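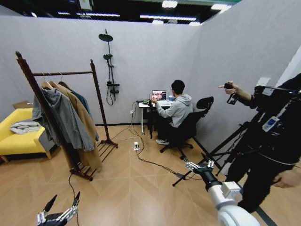

Why does the wing stall later going up in angle than it recovers coming down?
Because the flow, once it has come off the upper surface, needs a lower angle to stick back on than the one at which it let go.

4. Stall and recovery on the Stuseo wing

4.1 Tunnel runs

All runs in the Núñez tunnel, closed section, same half-span wing as in the earlier work on the Stuseo trainer. Wing painted matt black, no trip strip. Root plate sealed with tape, checked before each run. Pressure taps read through a Stodex scanner, 90 taps in all, upper surface mostly, a few on the lower near the leading edge. Balance readings taken at the same time but see 4.3 for why we trust these less past the stall.

Angle moved in small steps, upward first, then back down without stopping the tunnel. This matters. If the tunnel is stopped at the top and restarted, the flow comes on clean and the loop vanishes. Early runs were done that way, before we understood it, and have been thrown out. Total kept: 496 points over 9 runs. The rest are in the log but not used.

Speed held steady by hand. Small drift during the longer runs, corrected using the pitot upstream. Temperature drift not corrected, judged too small.

4.2 What the taps show

Going up, the suction peak near the nose grows as expected, then a short bubble forms just behind it. The bubble shrinks a little with angle and then bursts. The burst is sudden, between one step and the next on every run. After it the upper surface is close to flat in pressure from nose to tail, lift drops sharply.

Coming down the flat pattern stays put well past the angle where it began. Reattachment gave a gap of almost 2 degrees between the two, taken at mid span. Nearer the tip the gap is smaller, and at the outermost row we could not find one at all. Tip vortex keeps the air there attached longer, so the whole idea of a single stall angle is a bit loose for this wing. We give the mid span value becuase it is the one other workers will want to compare with.

Tufts agree with taps on the inner half. On the outer half they disagree, tufts flicker before the taps show anything. Could be the tufts themselves tripping the flow. One run with tufts removed gave a slightly later burst, which points that way, but one run is one run.

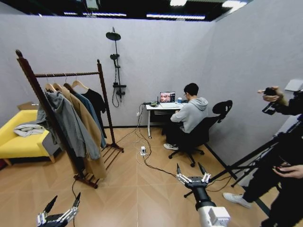
Figure 4. Clothes rack with garments on hangers, left side of the room.

4.3 Balance readings

Lift from the balance follows lift from the taps up to the burst. Beyond that the wing shakes and the needle will not settle. Averages were taken by eye over a slow count, so scatter is large. We have left these points on the plots as open circles. Drag past the stall is not given. Pitching moment shows the same loop as lift, in the nose-down sense, and is the cleaner of the two.

4.4 Check against flight

A short set of flights was made from Sasudberg in August with the full-size trainer, wool tufts on the left wing only. Stall entered slowly, wings level, then stick eased forward. The pilot's notes give a clear delay before the tufts lay down again. Airspeed error near the stall is poorly known on this type so no angle is quoted. The direction of the effect is the same as in the tunnel, thats as far as we would push it.

Scale is the obvious worry. The bubble on the model is long for its chord and at flight speed should be shorter, perhaps gone. If gone, the loop seen in flight has some other cause. A run with roughness at the nose would help to settle this and is planned.

Draft of section closed 1999-04-13, tables to follow.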